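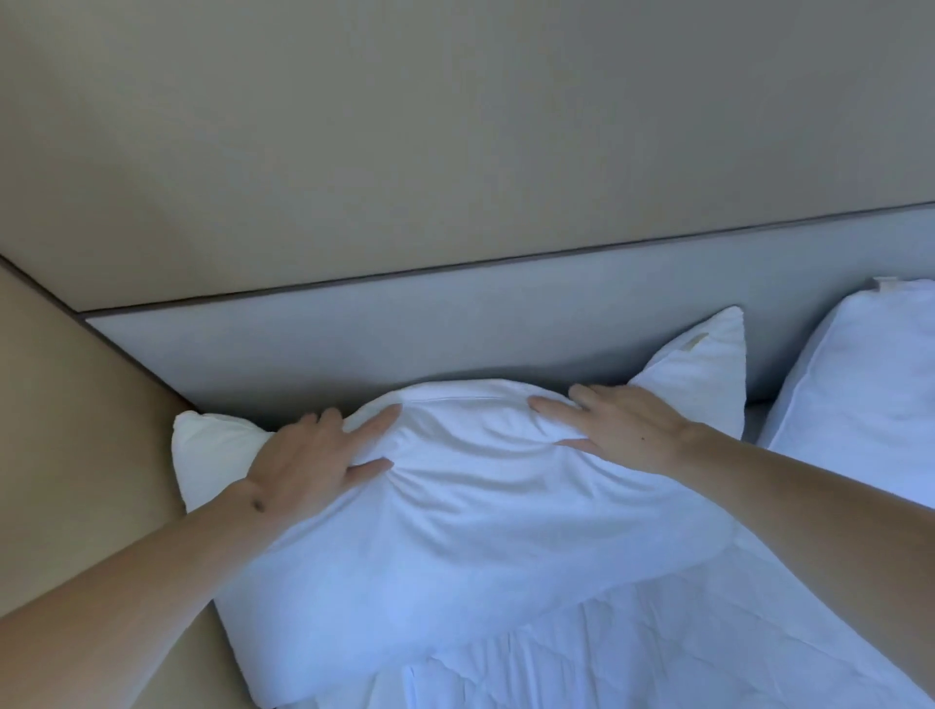

Home | Forums | Home & Household | Bedding and Laundry | Search | Log in

Cotton percale going grey and stiff after a year — water or detergent?

stitley_dave
We have two sets of white cotton percale, bought together and washed in rotation. Both have gone faintly grey and the pillowcases in particular feel boardy when they come off the line. Machine is eight years old, front loader, 7 kg drum. I wash at 40 with a liquid, no softener. We moved from Roltley to Stitley last June and I'm fairly sure the water here is harder, as the kettle furs up in a fortnight. Is this limescale in the cloth, and can it be got out, or do I write them off?

Joined: 2016. Location: Stitley

marlpit
Two separate faults, probably. The stiffness is calcium. The grey is soil that was lifted off and then put back down again, which happens when there isn't enough detergent for the hardness. Liquid has no bleach in it and most liquids have little or nothing to deal with hardness. Change to a biological powder, dose for hard water, wash at 60. Percale will take it. Expect four or five washes before you see a difference.

hob_nail
Agree with powder, disagree with going straight to 60. Read the label first. A lot of percale sold now is a cotton and polyester mix and the care label will say 40. The mix doesn't go stiff in the same way but it does hold on to body oil, and hot washing won't shift that on its own.

stitley_dave
Label says 100% cotton, 60 maximum, tumble on medium. Thread count is given as 215 if that matters.

hob_nail
It doesn't, for this. Go to 60 then.

Roswitha Pichler
I ran the linen room of a small hotel in Widcombe for a good many years, and we had this with every new batch of pillowcases after the softener unit failed. Order of work matters:

1. Strip wash. Empty drum, full dose of powder, 60 degrees, longest programme, no more than half a load.
2. Same load again with no detergent at all. Watch the glass during the wash. If you see suds, there was old detergent in the cloth and you should repeat until there are none.
3. One rinse with citric acid, two level tablespoons dissolved in warm water and put in the softener drawer.
4. Line dry, and shake each piece hard before pegging.

Do not do step 3 before step 2. Acid on top of detergent residue leaves a waxy film and you are worse off than when you started.

marlpit
Good list. I would add that the citric acid must never go in with anything containing chlorine bleach.

Roswitha Pichler
Correct. I should have written that. Never in the same wash and never in the same drawer without flushing it through.

pegbag78
Vinegar does the same as citric acid and everybody has it in the cupboard. I've used a cupful per load for years.

hob_nail
It works as an acid but it is weaker, so you need more of it, and there are arguments about what it does to door seals over time. Citric is cheap if you buy it by the kilo.

pegbag78
My door seal is fine.

hob_nail
I'm sure it is. One seal doesn't settle it either way.

lintfilter
Has anyone looked at the spin speed? Percale spun at 1400 and left in the drum for an hour comes out with the creases set in, and people call that stiffness. Drop it to 1000 and take it out as soon as the door unlocks. I changed nothing else and the pillowcases stopped feeling like card.

marlpit
Creasing and stiffness are different complaints. Wet a patch with distilled water, let it dry flat, and feel it. Still stiff, it's mineral. If it has gone soft, lintfilter may be right.

stitley_dave
Done that on one pillowcase with a bottle of deionised water from the car shop. Still stiff, perhaps a bit less. So mineral, or mostly. I've ordered powder and citric acid.

While I'm here — the pillows themselves. They are hollowfibre, machine washable according to the label, but the last time I washed one it came out with all the filling at one end. Is there a way of doing this that works?

Roswitha Pichler
Two at a time so that the drum is balanced. Half the usual detergent, 40 degrees, extra rinse, spin no higher than 800. Dry on low with a couple of clean tennis balls, and take them out every twenty minutes and pull the filling apart by hand through the cover. The drying is the long part. A pillow that feels dry on the outside can be wet in the middle for another day, and it will smell if you put it back in a case.

lintfilter
Three hours in our dryer for a pair, for reference. Heat pump model, so slower than a vented one.

pegbag78
I've never got a hollowfibre pillow back to how it was. They cost very little. Use a zipped protector, wash that every month, and replace the pillow when it goes flat.

Roswitha Pichler
We washed ours twice a year and they lasted, but I agree about the protector. It saves more work than anything else on this page.

strebel_row
Dissenting on 60 for every wash. Fine for the strip, but once the cloth is clean, 40 with powder at the right dose keeps it there. Our water is as hard as Stitley's by the supplier's postcode checker. Sheets are four years old and still white. The dose is what people get wrong. They fill to the soft water line whatever comes out of the tap.

marlpit
I'd still do pillowcases at 60. They get more skin oil and hair product than anything else on the bed. Sheets and duvet cover at 40, no objection.

strebel_row
I can live with that.

stitley_dave
Report back. Two strip washes, three plain ones before the suds stopped (I had not expected that many), one citric rinse. The stiffness has gone from the sheets and nearly gone from the pillowcases. The grey is better but I can see it next to a new case. Will carry on with powder at the hard water dose, pillowcases at 60, and do the citric rinse once a month.

hob_nail
The last of the grey may need an oxygen bleach soak. Overnight in the bath, water as hot as the label allows, everything pushed under so that you don't get tide marks. Rinse well.

lintfilter
And turn the spin down.

Last post: Jul 7, 2019 | Views: 2,931 | Replies: 22 | Shares: 2

Contact us | Terms | Copyright of posts remains with their authors | Back to top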